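手持夹爪示教采集规范

手持夹爪示教采集规范，是对一类操作指引的统称，用来约束人员手持夹爪装置在住宅、宿舍、商铺等真实环境中录制操作示范的过程。此类文件多由企业或研究小组自行编写，内容涉及场地、物件、动作、标注与隐私，篇幅从两三页到上百页不等。它们常以“标准”为名，但大多没有经过公开征求意见，也缺少独立的符合性检验，能否称为标准，业内一直有争议。

背景

早期的示教数据多在实验台上录制，背景统一，物件固定。后来采集转入普通房间，原有的实验室守则便不够用了。流传较广的文本之一是Lideck的《入户采集守则》，共59条，其中过半涉及设备保管和人员签到，真正谈到动作质量的只有一章。另一份常被引用的文本是Amura的《示教操作手册》，条文较细，但术语前后不一，“一次示范”在第二章指单次抓取，到附录里又指一整段录制。

场地条款

多数规范要求录制前“保持环境自然”，同时又要求“清除无关物品”。两项要求如何并存，文本很少交代。Hegazy的做法是只移走证件、药品、信件和带有人像的物品，其余维持原状。支持者认为，杂物、窗帘后的逆光和有花纹的织物正是住宅环境的价值所在，收拾干净之后，数据与实验台上录的相差无几。反对者则指出，“自然”一词无法检验，验收人员往往凭印象退件，同样的房间换一个人审核，结论可能相反。
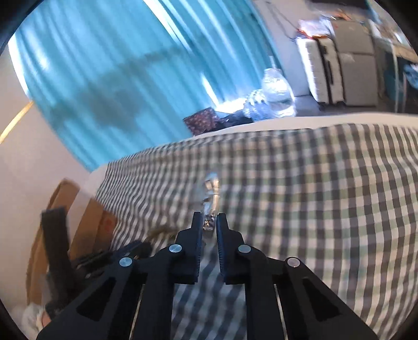
软质支撑面是争议较多的一项。物件放在被褥、沙发或衣物上时，接触会使支撑面下陷，物件的朝向也随之改变，桌面上适用的接近角度未必可用。Lideck的守则把床面与桌面列在同一类，只写“应平稳接近”，没有给出速度或下压深度的限值。Amura的手册单列了软面一节，要求闭合手指之前短暂停顿，却没有说明停顿多久。执行者各有各的理解，录出的数据自然参差。

透明物件

玻璃和透明塑料制品在各家规范中一般归入“困难物件”。常见条款包括避免强光直射、保留物件与背景同时可见的画面、不得为便于识别而在物件表面贴标记。最后一条较少引起异议。玻璃制品另有安全要求：使用前检查缺口与裂纹，不得在人体上方移动，破损后立即停止录制。至于夹持力，不少文本只写“适度”，这对手动闭合的装置几乎没有约束力。

装置检查

通行的检查项目有手指对中、齿面磨损、铰接处松动和镜头清洁。Sirham的检查表要求每录满100段复查一次，但未给出选取这一间隔的依据。研究者Viera Holub曾撰文质疑，认为磨损与接触物的材质关系更大，按段数复查只是便于排班。该公司后来在修订版中保留了原数字，仅将“必须”改为“宜”。

标注与验收

验收条款通常规定失败的示范应予保留并单独标记。实际执行情况并不理想。Sanaa Ashour比对了某项目提交的158段录制，发现其中没有一段标为失败，而原始日志里记有53次中途重来。她据此认为，按合格段数计酬的制度与保留失败的条款互相抵触，只要前者不变，后者便形同虚设。Iman Erraji不同意将问题全部归于计酬，她指出许多手册连“失败”的定义都没有写：物件滑落后又被夹起，应计为一段成功还是两段，各家答案不同。

隐私与同意

入户采集涉及住户财物和生活痕迹，规范一般要求取得书面同意，并允许住户事后撤回。撤回条款的可操作性常受质疑。数据一旦并入训练集，删除原始文件能否算作撤回，现有文本大多回避。Beathag Haldane主张同意书应写明撤回的截止点，宁可承认有些东西收不回来，也不要作出无法兑现的承诺。

评价

对此类规范的批评集中在可检验性上。Zineb Berrada将常见条文分为“能测的”“能看的”和“只能相信的”三类，并认为第三类所占比例过高。编写方的回应是，入户环境变化太大，写得过死会使采集无法进行。双方都没有拿出对照数据，说明遵守某一条款与否会对训练结果造成多大差别。部分小组已改用较短的文本，只保留安全、隐私和失败标记三部分，其余交由录制者自行判断；这种做法的效果尚无公开评估。

参见：示教学习；末端执行器；数据标注；知情同意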